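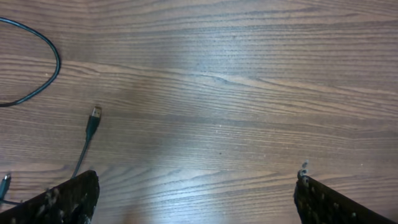

Trudy Baxter
Working paper, version of August 20, 2021

4. What the forfeiture files show

We came to the Pokthorpe court files expecting dry reading, and they turned out to be the most rewarding part of the whole project. The set holds 1732 filings from cases in which a public official, or a close relative of one, was accused of hiding stolen public money. Past work on these cases has leaned on indictments and press notices. Those tell us what prosecutors hoped to prove. The forfeiture filings tell us something far richer: where the money sat, in whose name, and how long it stayed there.

4.1 Relatives as account holders

The Rakena case shows how much a single file can give. Rakena was a road-paving firm in Flandness that won county work year after year. The official who signed off on the contracts never held a share in it. His sister-in-law did, and so did her two adult sons. Their bank records, filed as exhibits in June, let us follow each payment from the county to the firm and then on to three house purchases. It is a wonderful piece of evidence, and it sat unread in the appendix to a motion that was later withdrawn.

We found the same pattern again and again – a spouse, a cousin, a parent living out of state. Relatives were named as holders of at least one seized account in 60 of the cases we read in full. Few of them were ever charged. Many filed claims of their own to get the property back, and these claims are a gift to the researcher, as the person has to explain in plain terms how she came to own it.

4.2 Coding the filings

All filings were entered in Cello, our shared case database, with one record per seized item. We left out anything valued under $1000, mostly watches and small amounts of cash. Each record was coded for the type of property, the name on the title, the link to the official and the final order of the court. Two readers coded every record and then met to settle the ones they had coded differently. Most of the splits were over the word "nominee," which judges in Pokthorpe and Flandness use in quite different ways. We kept both meanings in the codebook, and we are glad we did – the gap between them feeds straight into the results below.

Figure 1. Wooden tabletop with a black and white robot arm at the left.

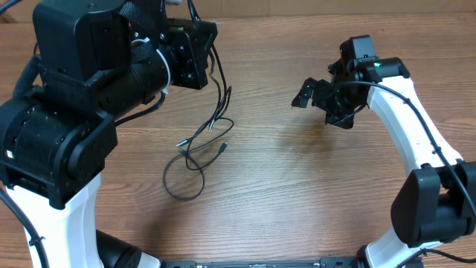 4.3 Time from payment to seizure

The dates are where the filings really shine. For each item we took the day of the first traceable payment and the day of the seizure order. Real estate stayed in place far longer than cash, and homes titled to a parent lasted longest of all. Accounts held by a spouse were frozen early, often within days of the arrest.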